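Blog Notes Code About Search

Blog > Robots > Planning

The door was in the planner all along

18th June

I have spent a large part of this month teaching a humanoid to behave itself around a cabinet. When I tell people at parties what I do, this is the part where they go and look for the dip.

The stack, for anyone joining late: Falla does perception and hands over a scene. Lostine is the planner. It takes the scene and a goal and gives back a path for both arms, if it's in the mood. Under that sits a controller that Seul-gi Cha wrote and that I'm not allowed to touch, for reasons we both remember well. My job is Lostine, plus whatever falls in the cracks between Lostine and everything else. Most of the job is cracks.

The trouble with cabinets is that they change shape. A table is a box and stays a box. A cabinet with its doors shut is a box too, and then you open the doors and it's a box with two big wooden wings sticking out exactly where the elbows want to go. Lostine knew this, in the sense that the doors were in the model. It had them on joints, with limits, all very proper. 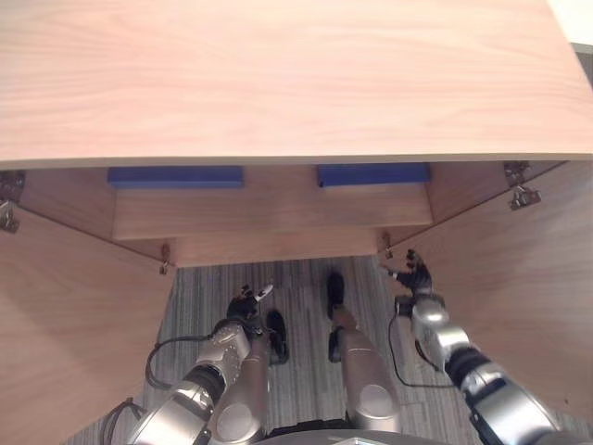

What I had failed to notice is that the door angles were only read when a plan was requested. After that the planner worked from its own copy, and the copy got old. If a door moved while the arms were moving, Lostine went on avoiding the place where the door used to be. It did this very carefully. I have seldom seen an empty patch of air treated with so much respect.

I found it the slow way. First I blamed Falla, because blaming perception is traditional. I wrote a little script to dump the door angles from both sides and put them next to each other, expecting to see Falla wobble. Falla was fine. It was publishing a sensible angle for each door, every tick, to a planner that had stopped listening. I then had to go and unsay several things in the group chat.

The fix has 2 parts. The planner now holds a live reference to the door joints and checks the remaining path against them as it goes. If the margin shrinks too far it slows down, and if it shrinks further it stops and asks for a new plan. I set the check to run every 100 milliseconds, which Seul-gi thinks is lazy and I think is plenty for a door. We will see who brings it up again in November.

The second part is duller and took longer. Lostine had one padding value for everything in the world, 4 centimeters, picked by me on some forgotten afternoon. That's nice and safe for a wall. For a hand that has to get in between two open doors, it means the planner looks at a gap you could comfortably reach through and reports that no solution exists. So padding is now set per link: fat on the forearms, where the cables are, and thin on the fingers. There is a config file for this with 18 entries in it. I'm not proud of the file, but I have at least sorted it. 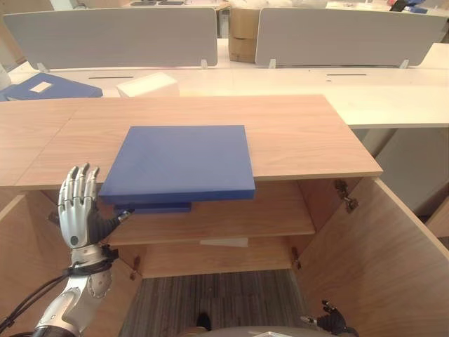

Hand up by the blue board, with the right-hand door open.

Boards like that are the next headache. Anything that hangs over an edge is awkward for us, as the planner likes a shape to belong to either the furniture or the thing being handled, and an overhang sits right where those two touch. For now I turn off the collision check between the board and the cabinet top and leave everything else on. It's a hack. It has a comment over it saying that it's a hack, with my initials, so that future me knows who to be annoyed with.

I also tried giving the job to Hasis, our old sampling planner, to see how it would compare. It gave me a path that was legal in every respect and looked like a man trying to get out of a sweater. I've kept the log for low days.

Still to do: the replanning stop is too abrupt, and the arms give a small shrug when it kicks in. Seul-gi says the shrug is my fault. I've asked for this in writing.

Recent posts
Moving our logs to Lekota, and moving half of them back
Why I no longer name branches "final"
Two arms, one clock
A short complaint about quaternions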